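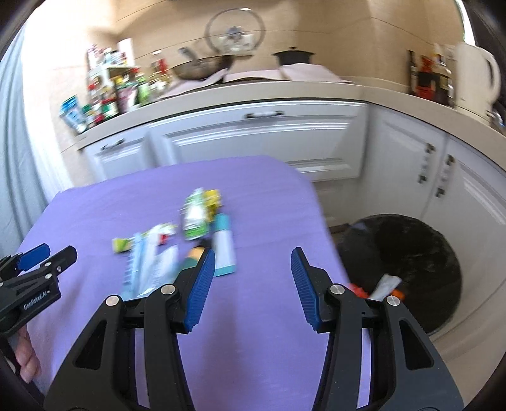

Hậu Ông asked at the outset whether anyone had ever picked up the toothpaste first, and if not, why the sorting table was still laid out as it had been in August. The minutes of the last meeting were then taken as read, with one correction: the purple cloth belongs to the Pernow hall and was not bought by us.

Packing table, Pernow, September 2026

1. Mixed items. The Gavora group again proposed that snacks and toiletries go out on the same cloth and be sorted there into bags. The chair said she had heard this proposal before and had yet to hear what it saved. Gavora replied that it saved a second table. The chair asked who was short of a table. No answer was recorded.

Hậu Ông did not object to one table but did object to toothpaste next to anything a person might eat. Mint gets into crackers. It was pointed out that everything is sealed. Hậu Ông said that sealed things had tasted of mint at home for years. Left as it stands, with toiletries to be bagged separately before they go in the parcel.

2. Cartons. Whether to leave toothpaste in its carton was discussed at more length than it deserved. For: the carton stacks. Against: the carton is mostly air, and a bare tube fits down the side of a parcel. Prerkadum has been taking the cartons off and claims to fit more in each parcel, but could not say how much more. The meeting was not persuaded. Prerkadum to bring one parcel packed each way to the next meeting, closed, so that we can look at them.

3. Quantities. The August sheet gives 2,072 parcels and the stock book gives 2,143. Châu believes the difference is parcels that were opened, repacked and written down twice. The chair said that was possible, and that it was also possible nobody had added up the page. Both books to be checked line by line before any figure goes in the newsletter. The draft newsletter says "over 400 households," and the chair wants to know where that came from.

4. Small packets. Flat packets keep sliding under the larger things and being missed at the end of the session. Gavora suggested a tray. There was a tray last year, and it filled up with pens. Agreed to try a tray again for 6 sessions, with no great hopes expressed.

5. Labels. Châu's new labels do not stick to shiny wrappers. Châu said they stick if pressed. Two were pressed during the meeting and one came off before item 6. Old labels to be used until the roll runs out.

6. Other business. Request from Châu for a second cloth in a plainer color, so that small things show up better. The chair asked for a price before an opinion. Hall key to go back to the Pernow office by noon.

Meeting closed with item 2 carried over.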